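Right, thread time. I have opinions about office carpet now and you lot are going to hear them.

Background for anyone new: we took on the back room at Nishad in October, which used to be storage, and I somehow became the person in charge of making it usable. Floor, desk, walls, the lot. I do the accounts here. I have no qualifications in rooms.

First choice was the floor. I wanted cork. Severin wanted bare boards until he lifted a corner and saw what was under there (old glue, more old glue, a receipt for a kettle). So carpet it was.

We got quotes from two places. Plindia came back at 2668 and Balano at 2644, so after three weeks of emails I'd saved us the grand sum of 24 quid. Went with Balano. Bought a nice lunch with the difference!

Grey, obviously. I did ask for green. I was shown a green. It was the green of a swimming pool changing room in 1986, and I said thank you very much and went back to the grey page.

But here's my actual opinion, and I will stand by it: a mottled grey low-pile is a really good carpet. It's got these faint streaks running along it and they make the room feel longer. Plain grey shows every footprint. Mottled grey forgives you.

Mostly forgives you. It does nothing at all for anything yellow. Crumbs, bits of foam, the corner of a sticky note - you see them from the door. I've become someone who walks in and goes straight for the speck before saying good morning.

Ah-rin says I should get a little handheld vacuum and stop bending down like I'm picking mushrooms. She's right but I don't want to own another thing with a charger.
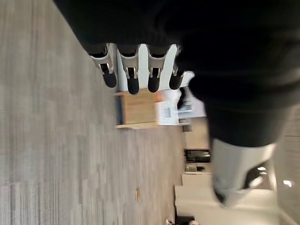
Next up, the desk. It's a wooden one with a light tan top and a darker edge, and I got it second-hand from a school clearance for 8 pounds. EIGHT. The van to fetch it cost a lot more than that and we won't be discussing the van.

Kyu-ri wanted to sand the edge back so it all matched. I begged her not to. The dark edge is the best bit, it stops the top looking like a slab of cheese.

My one rule for the desk was nothing left on it overnight. You can guess how that's going. There's always something white and papery on there, and if I move it, somebody comes looking for it within the hour, and if I leave it, it's there till spring.

Walls! Pale. Very pale. Hye-jin chose the paint and it's lovely, but with the light we get in there it all goes properly bright, and anyone facing that way at the desk ends up squinting at a dark shape where the screen should be.

I looked into blinds. Preltivon do some nice ones and quoted almost 400 for the size we need, and I closed the tab and made a cup of tea. We're trying the desk turned round first, which is free and only needs two people and a bit of swearing.

Hae-won's view is that we should leave the desk alone and hang something dark and heavy on the far side to calm it all down a bit. I can see what she means. Dark frames do look smart against a pale wall, but I don't think they'll help anybody read a spreadsheet.

Things I'd do differently, if you're doing a room of your own. Get the carpet people to leave you the offcuts. I forgot to ask and now I've nothing to patch with if someone drops a coffee.

Also paint before the carpet goes down. I know. I KNOW. We did it the other way round and I spent two evenings crawling along the skirting with masking tape and an old shower curtain.

Still to sort: blinds or no blinds, a coat hook that isn't the door handle, and a bin. How have we got this far without a bin? That'll be where the yellow bits are coming from.

If anyone's got a decent small bin they swear by, send me a link please. Nothing with a pedal, Severin breaks the pedals.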